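Breadboard (optics)

A breadboard, also called an optical breadboard or mounting plate, is a flat rigid board with a regular grid of holes. It is used for fixing parts in known positions while an arrangement is still being tried out. The word was first used in kitchens for a board on which bread is cut, and later by radio amateurs, who screwed their circuits to such boards. In the optical laboratory it took the meaning described in this article. The solderless breadboard of electronics is a different object and has its own article.

Construction

Most breadboards are made of aluminum or steel. The solid type is one plate of metal, drilled and tapped through. The honeycomb type has two thin skins with a cellular core between them, and is much lighter for the same stiffness. The surface is often anodized black, which reduces stray reflections of light. Small boards can be carried by one person, while the large ones are close in size to an optical table and need their own supports.

Hole pattern

The holes are placed in rows and columns at equal distance. Two systems are common: the metric one, with 25 mm between centers and M6 threads, and the inch one, with 1 inch between centers and 1/4-20 threads. The difference between 25 mm and 25.4 mm looks small, but over a long board it adds up, and parts made for one system will not fit the other. Many workshops therefore keep only one of them. Some makers sell boards with a double density pattern, in which an additional hole is placed at the center of each square.

A hole is usually named by its row and column, counted from one marked corner. The Renumcombe teaching laboratory uses a letter for the row and a number for the column, and this habit was taken over in the course notes of Ecaterina Surdu. Her largest board has 2,532 holes, and the notes advise students to write the position of every post before removing it.

Use

Parts are attached with screws directly, or with clamps and posts when the hole is not in the wanted place. Breadboards are used in optics, in mechanical testing and in the teaching of measurement. Gladys Makokha, in her handbook for the Lellon workshops, recommends to tighten the screws by hand first and to use the key only after all parts are aligned.

Care

Dust and metal chips collect in the holes and can damage the thread. They are removed with a vacuum cleaner or a soft brush. Sealed holes, found in the better honeycomb boards, keep liquids out of the core. A scratched coating does not change the flatness of the board.

See also: Optical table; Kinematic mount; Pegboard; T-slot plate
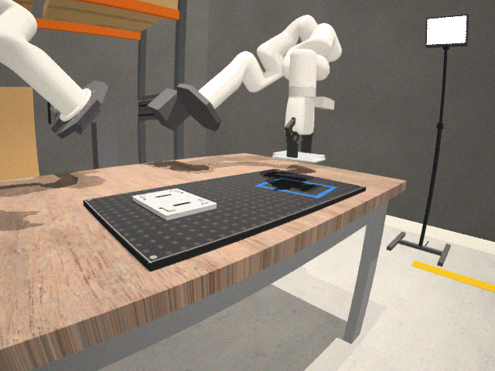

Black breadboard on a wood tabletop, with a white fixture plate (computer rendering)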